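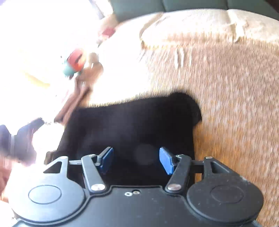 Figure 4. View from the hand-held gripper with two blue finger pads, during a cloth trial on the couch.

4.2 Pads, linkages and soft goods

The plan for this part of the study was to change one thing at a time. We had the Wovham linkage, two kinds of finger pad, and a living room and bedroom's worth of textiles, which seemed like a reasonable match for a reasonable plan. The plan lasted until Tuesday.

All trials in this section used the hand-held version of the gripper. The operator squeezes, the fingers close, and the camera records what the fingers see. We chose hand-held collection over the Raltwood arm for the same reason most groups do – the arm weighs more than the couch and is less welcome in people's homes. Siham Khalaf and Tomás Gallagher shared the operating. They have different hands and, as the grip traces make very clear, different opinions about how hard a person should squeeze a piece of cloth.

The two pads differ in surface more than in shape. The blue pad (Figure 4) is the softer compound and has the higher friction on woven cotton in our bench tests. The black pad is the one we used in our earlier work and would have gone on using if the supplier, Emasel, had not changed the molding. Where a trial needed a direct comparison, we fitted one of each, black on the left and blue on the right, and let them argue it out over the same fold of fabric. A mixed pair is a poor gripper but a good instrument, and any slip shows up first on the side that deserves it.

Each cloth was offered flat, folded and heaped. Flat is the hard case. With the fingers nearly parallel to the surface there is nothing to pinch, and the operator has to push the pads down and inward until the cloth gives up a ridge. Thin cloth over a soft cushion is worse, because the cushion gives up a ridge too, and the gripper proudly takes hold of both. We scored this as a failure under the rules in Section 3, although one of the authors still feels it should have counted for something.

Heaps are easy to grasp and hard to grasp correctly. Ask for one garment and the fingers will return with one garment and a sleeve belonging to another. We kept these trials in the set. A home robot that has never met a heap is going to have a short career.

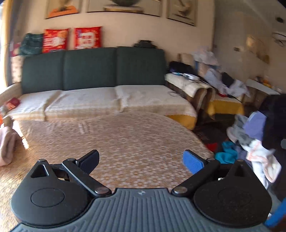 4.3 Camera placement and the problem of the fingers

A camera on the gripper sees the fingers in every image, along with anything the fingers happen to be in front of, which during a grasp is the object. We compared two mounts. The low mount sits close to the body and keeps both pads in view through the full stroke. The high mount looks over the pads and gives a better view of the far side of the cloth, at the price of losing the pad tips when the fingers are wide open.

Operators preferred the high mount. The Aoun controller, which has to estimate the opening from the images, did much better with the low one. We sided with the controller, partly on the evidence and partly because it does not come to lab meetings.

Dark cloth deserves a paragraph of its own. Black fabric between black linkages leaves the segmenter very little to go on, and in early runs it cheerfully reported that the gripper had grown. Raising the exposure helps with the cloth and ruins any part of the room near a window.

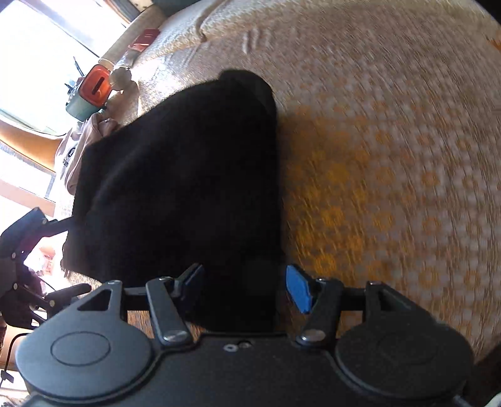 We settled on a fixed exposure and accepted the glare, on the theory that a policy can learn to ignore a bright corner more easily than it can learn that a sweater is not a finger. The full set holds over 3000 grasps. Blur was the other nuisance. It comes mostly from the approach, when the wrist is moving fast, and a filter that dropped every blurred image also dropped most of the approaches, leaving a fine record of grippers that had already arrived. We removed the filter and down-weighted those images by a factor of 3 in training.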